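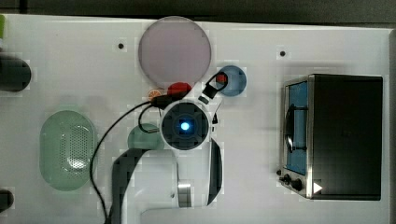 # Tabletop kitchen set, overhead view

The Milow collection covers short manipulation tasks on a play-scale kitchen layout: lids, cups, plates, a colander, a toaster oven. Each task is demonstrated by a person driving the arm, and the recordings are used to train a policy that maps camera input and joint state to motion commands. This page goes with the October release and is meant for people who will be reading the episodes directly.

The release holds 2,748 accepted episodes across 23 task prompts. Target count per prompt was 100. Some prompts ran over, to 108 in the most common case, when an operator finished a batch after the quota had closed. The extra episodes were kept.

## Gallery notes

**Viewpoint.** The overhead view looks straight down at a white tabletop. The arm enters from the bottom and the toaster oven stands on the right with its front turned to the left. All directions on this page are given in that view, not from the operator's seat.

**Head.** The round black housing at the end of the arm has a small blue light in the middle. In the overhead stream the light is a convenient point for a quick check of head position. It should not be used as a calibration target; use the joint log.

**Cabling.** A long black cable loops over the left-center of the table and passes over the small green dome. Cable shape is not tracked or reset between episodes. Anyone training an object detector on these frames should expect thin dark occlusions and should leave them in.

**Translucent items.** The lavender-pink disc, the blue cup, the green dome and the green colander all let some light through. Depth readings on this group are poor. The Futia segmentation pass was run on color only, and masks for translucent items were corrected by hand where the outline drifted by more than a few pixels.

**Colander.** Oval, green, perforated, with its long axis running up and down in the overhead view. The grid of holes gives matching algorithms a repeated pattern to lock onto, and most of the false matches in the set come from it. Grasp labels are placed on the rim.

**Small items.** The red rounded object and the orange citrus-slice shape lie close to the disc. Both are listed in the object table under plain color-and-shape names (`red_round`, `orange_slice`). Prompts use the same wording, so that a text encoder sees one name per object throughout.

**Oven.** Black and stainless steel, with a curved black handle across the window. The window appears blue from above. Oven prompts are limited to the door and the space directly in front of it. The knobs are small and dark at this resolution, and no prompt asks for a knob setting.

**Edges.** Dark objects show at the left side, one near the top and one at the lower corner. Items that are only partly inside the view get a box but no mask, and are excluded from the grasp labels.

## Recording procedure

1. Place the objects for the prompt. Layouts are drawn from a seeded list, then adjusted by hand if two items overlap in a way the prompt does not allow.
2. Move the arm to the start pose and wait for the joint readings to settle.
3. Start recording and run the demonstration at a normal pace. Pauses under two seconds are fine.
4. Stop with the arm clear of the last object handled.
5. Mark the episode as accepted, retry or reject. Retries are stored separately.

A slow demonstration is still acceptable. A demonstration with a correction in the middle is also acceptable and is tagged `recovery`. Early trials at the Brundholm bench removed these episodes, and the policies trained on the remaining data stalled after a missed grasp.

## File layout

Episodes are grouped by prompt, then by operator number. Each folder contains:

- `overhead.mp4`, the fixed view from above
- `head.mp4`, the view from the arm
- `joints.csv`, positions and commanded targets
- `meta.json`, the prompt text, layout seed, accept status and tags

Timestamps in the three streams share one clock. The head stream starts a few frames later than the overhead stream in every episode, so align on the timestamp column and ignore frame index.

## Known problems

- Exposure on the white tabletop was locked in the morning and not changed. Late-afternoon episodes are darker by a visible step.
- The Akanda loader drops the last joint row if the file has no trailing newline. Fixed in the current branch; older copies need the patch.
- Two small black dots on the tabletop are sometimes picked up as objects. They are in the ignore list under `surface_marks`.
- Layout seeds for the first prompt were written as strings. Cast them before sorting.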